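Davura: simulated wrist-view set for a workshop-built gripper

Renders from the simulator half of the build. The physical arm is in the shared workshop.
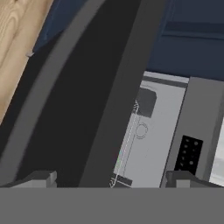 Mamta Singhal asks whether a policy trained only on renders is any use on the real arm, given how much the printed joints flex under load. The short answer is that this has not been tested properly. The simulator treats every link as rigid. Anyone using the set for control should add noise to the joint readings first.

Contents

The set holds 155 episodes. Each has a wrist view, joint positions, gripper opening and the commanded action, all stored at 30 steps per second. The longest episode is 1000 steps. Scenes are kitchen-like, with wooden and painted surfaces and boxy grey objects to approach.

Layout

episodes/ one folder per episode, numbered from zero
arm/ joint limits, masses and link lengths
meshes/ gripper base, fingers and pads
splits/ two text files, train and test

Gripper

The gripper model, Sengar, was drawn by Tania Saha and exported from the same files used for printing. Collision shapes are simpler than the visual ones, so small overlaps between pad and object can occur in contact. Pad friction was set by hand and never measured.

Known problems

The fingers hide a large part of the wrist view. A second, fixed view would help with approach but is not included.
Plain surfaces have no texture and look flatter than their real counterparts.
Gripper opening is logged one step late in episodes recorded before February. The loader corrects this unless raw=true is set.
Almost 70 episodes end without a grasp. They are kept and marked success=0.

Building the arm

Print settings and the wiring list are in the Jolirov repository. Calibrate the zero pose before comparing real joint readings with those in arm/, or the shoulder will be offset.

Changes

May 23, 2025: corrected wrist mass, rebuilt test split.

Licence

Data and meshes may be reused with credit to Davura. Report faults through the issue tracker and include the episode number.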